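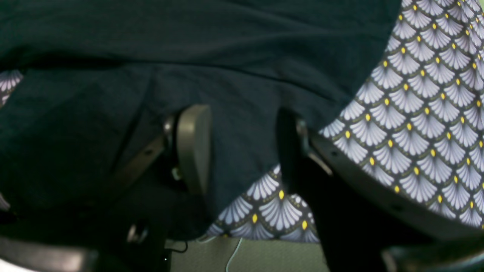
Is the Wesano folding arm worth it for a small sewing business?

October 1, 2024, posted by Warkasier
3 min read

Hi all, I make cushion covers and lined bags at home and I'm sick of the sorting and folding side of it. I've been looking at the Wesano arm with the soft goods kit, which comes to £2284 with the gripper and the wrist camera. Most of my stuff is a plain dark navy on one side and a busy print on the other (the one I'm on now has rows of lavender fans with little yellow drops on black, I love it). My worry is whether the thing can cope when both fabrics are bunched up together between the fingers, and whether dark cloth just disappears on the camera. Has anyone bought one for fabric? I've got one table, no workshop, and I'm not a programmer!

6 comments

Zovum
We've had ours since April, mainly on tea towels and aprons. Short version: good at picking up, so-so at folding. Prints are easy for it. Plain navy or black in a dim room is where ours struggles, and a cheap lamp on each side of the table helped more than any of the settings did. Watch for cloth draping down over the fingers as well. If a big piece flops over the gripper, the camera sees mostly cloth and you'll be stopping it to sort things out. I pick mine up nearer a corner now and that's a lot better.

Setting up took me a weekend, no coding, but you do have to guide it through each job by hand. I did 174 goes on the aprons before I'd leave it alone with them. Don't bother with the extended warranty until you've read what it says about the finger pads.

14 people found this helpful

Nguyen-Tran
Depends how much you make. At nearly 3000 pieces a year it paid off for me, under that I'd just fold them myself with the radio on. Ask if they'll do a trial, they did for me.

Share (2)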